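Ticket 1685 — Guest room, Virnden house
Opened: 11 Sep 2022
Reported by: Kinga Mészáros
Priority: 5
Status: open

Fault: bottles roll when laid on the small table. Suspected slope towards the window side.

Log
1. Checked legs. One foot pad missing, replaced with 25 mm felt. No change.
2. Removed teal tablecloth, tested bare top. Bottles still roll.
3. Refitted cloth, Greek-key border to the left, triangle band to the right. Bottles laid on their sides, blue cup left upright.

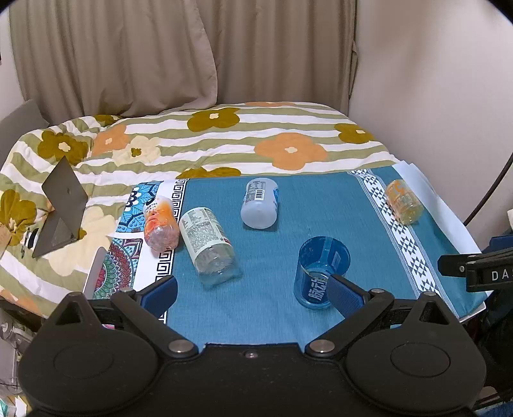
4. Slope remains after the felt. Next step is to pack the floor under the short leg — spirit level on loan from Coughlan until March.
5. Until then, store bottles upright with caps tightened. Do not use the striped quilt as a stop.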